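Laundry in the new apartment

We moved to Bramusby in November, and for 9 months I dried everything on a rack in the bedroom. In my country nobody in my family had a dryer, so I did not miss it. But the towels became hard like bread, and my husband complained about them every morning.

So we bought a used one from Lorcan Dunne, who lives 2 floors under us. He wanted 400 for it, and he carried it up the stairs with us, which was very kind. I read the manual for 3 evenings before I dared to put in a sweater.

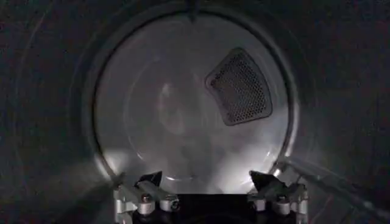 The drum, with the grille in the back wall.

My first rule is now that I look inside before every load. I once left a sock in the washing machine at my old job in Odoten and it came out pink, together with all the aprons. I also learned to shake each towel well before it goes in, and to keep the jeans separate from the thin shirts.

The wool still goes on the rack. My mother asked me on the phone if the rack is now in the basement, and I had to tell her that it is standing in the bedroom, same place as before. Next week I will try the big blanket.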